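The Palumbo Round
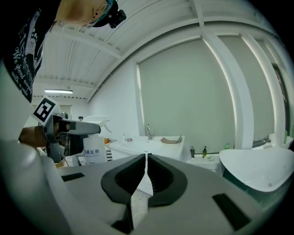 Our club had 16 members in February and nine by the week of the regional. The rest had gone back to netball, or to the debating team, which met in a room with proper heating. The ones who stayed were the ones who liked arguing about grip force.

The Palumbo round was the household one. Each school had to teach a machine a chore it had never done, using only what its students could show it by hand. You picked up the grippers, you did the chore, and the machine learned from what you did. If you were clumsy, it would be clumsy. I had been clumsy since birth, so they put me on labels and record keeping.

I kept the record in a green exercise book. One line for every run: who held the grippers, what they picked up, whether it counted. Our captain wanted 2,000 good runs before we packed the van for Faltthorpe. She had worked this number out on the bus and would not hear a word against it.

"Drenberg are doing half that," I told her.

"Drenberg came fourth."

She was the best of us at it. She moved slowly and never changed her mind halfway to a thing. The boy who had joined with me was faster, but he dropped things, and he swore when he dropped them. Every drop went in the book with a D beside it. By the second week his page looked like a bad report card.

"You could leave a few out," he said.

"I could."

"Would it matter?"

I said I didn't know. I went on writing them down.

The trouble came near the end. We ran the first real test with the machine on its own, and it reached for a bottle, stopped short, opened, closed and reached again. It did this over and over. Our teacher watched with her arms folded and then asked for my book.

She read it standing up. She turned back to the start and read that part twice.

"Who does this little stop?" she said. "Before they close on it."

None of us knew. So we each did a run while she watched, and the captain went last. She came in slow and steady, and then, a hand's width from the bottle, she paused. It was very small. I had sat beside her for 35 hours and never seen it.

She put the grippers down and looked at them.

"I'm checking," she said. "I always check."

We had four days. There was some talk of throwing her runs out, but that was most of what we had, and the teacher said it was up to us. In the end we kept them and the boy did new ones, all afternoon and into the evening, until his wrists hurt. I put D beside 2 of them. He didn't ask me to leave them out.

At Faltthorpe the machine still stopped before it closed, but only once each time. Sevlow High beat us by a point. On the drive home the captain asked to see the book, and she had it open on her knees until it was too dark to read.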